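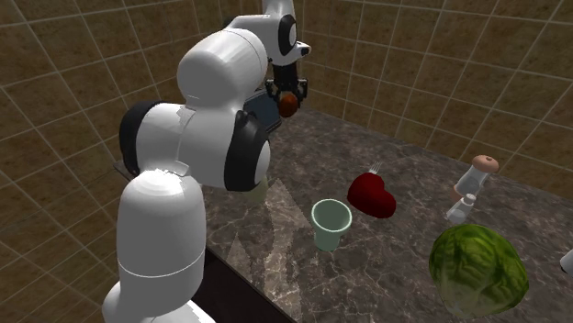
¿Cuántas demostraciones por tarea hacen falta para que la política entrenada en simulación deje de mejorar?

Con la tarea de recoger y colocar en la encimera, la curva se aplana a partir de 200 demostraciones; con 525 el resultado queda dentro del margen entre semillas.

Acta de la reunión de seguimiento del proyecto Alau
4 de mayo de 2023
Asistentes: Mwajuma Kioko (coordina), Fulgencio Huerta (toma acta), equipo de simulación, equipo de evaluación
Excusa su ausencia: el responsable de cómputo

1. Aprobación del acta anterior

Se aprueba con una corrección. En el punto 3 decía que la evaluación se hacía con la cámara fija; se hace con la cámara fija y con la de muñeca, y los resultados se comunican por separado.

2. Resultados del número de demostraciones

Mwajuma presenta las curvas de la tarea de recoger y colocar. Se entrenó la misma política con subconjuntos crecientes del conjunto Masanja, hasta llegar a las 525 demostraciones completas. Cada punto de la curva es la media de ocho semillas. La mejora es clara hasta 200 y después casi desaparece.

El equipo de evaluación pregunta si el aplanamiento puede deberse a que las escenas de prueba se parecen demasiado a las de entrenamiento. Mwajuma responde que las posiciones de los objetos se sortean de nuevo en la prueba, pero que los objetos son los mismos. Se acuerda no publicar la curva sin una segunda prueba con objetos no vistos.

Fulgencio pide que en la figura se dibuje la dispersión entre semillas y no solo la media. Se acepta.

3. Objetos de distracción

Se comparan dos variantes de la cocina: una en la que solo está el objeto que hay que coger y otra con la encimera ocupada por vajilla, envases y verduras. La política entrenada en la variante limpia falla con frecuencia en la ocupada. El fallo más repetido es que la pinza baja sobre un objeto vecino de tamaño parecido. La política entrenada en la variante ocupada no pierde nada apreciable al pasar a la limpia.

Hay discusión sobre los objetos transparentes. El equipo de simulación sostiene que el render del vidrio es demasiado benévolo y que en el laboratorio los errores de profundidad serán mayores. Mwajuma está de acuerdo en parte - la política no usa profundidad, solo color - pero acepta que conviene comprobarlo.

Acuerdo: a partir de ahora la variante ocupada es la de referencia. La limpia se conserva para depuración.

4. Cierre de la pinza con objetos pequeños

En la revisión manual de episodios fallidos se encontraron 17 en los que la pinza cierra bien, levanta el objeto pequeño y este se desliza al iniciar el desplazamiento lateral. No es un fallo de la política, o no del todo: con el coeficiente de fricción anterior los mismos episodios se completan. El cambio entró con la última versión de Grillero y no estaba anotado en el registro.

Fulgencio propone volver al valor antiguo. El equipo de simulación prefiere mantener el nuevo, que se midió con las yemas reales, y repetir las demostraciones afectadas. Se decide lo segundo. Mientras tanto, los 17 episodios se marcan en la tabla y se cuentan como fallos.

Se recuerda que todo cambio de parámetros físicos debe anotarse en el registro antes de lanzar entrenamientos.

5. Criterio de éxito

El criterio actual da por bueno un episodio si el objeto termina en la zona de destino. Con él cuentan como éxito casos en los que el brazo empuja el objeto hasta allí sin llegar a levantarlo. Mwajuma propone exigir además que el objeto haya perdido contacto con la encimera en algún momento. No hay objeciones.

Queda pendiente qué hacer cuando el brazo tumba otro objeto por el camino. Una parte del equipo lo contaría como fallo; otra, como éxito con aviso. Se informará de las dos cifras hasta que haya una decisión.

6. Comparación con Kuto

La comparación con el método de referencia, Kuto, sigue sin cerrarse. Nuestra reproducción rinde menos que la del equipo que lo desarrolló y no se sabe por qué. Fulgencio sospecha de la normalización de las acciones: el código original la calcula por articulación y el nuestro sobre el vector completo. Lo probará primero con una sola semilla.

No se escribirá nada sobre Kuto en el borrador hasta tener esa prueba.

7. Tareas

Mwajuma Kioko: segunda prueba con objetos no vistos; figura nueva con dispersión entre semillas.
Fulgencio Huerta: normalización por articulación en Kuto; texto del nuevo criterio de éxito.
Equipo de simulación: registro de cambios de Grillero al día; repetición de las demostraciones afectadas por la fricción.
Equipo de evaluación: recálculo de las tablas con el criterio nuevo, con y sin aviso por objetos tumbados.

8. Ruegos y preguntas

Se pregunta por las pruebas en el brazo real. Siguen previstas para noviembre y dependen de la reserva del laboratorio, todavía sin confirmar.

Se pide que los vídeos de episodios fallidos se guarden con la semilla en el nombre del archivo. Fulgencio cambiará el script.

La próxima reunión se convocará por correo cuando estén las tablas recalculadas.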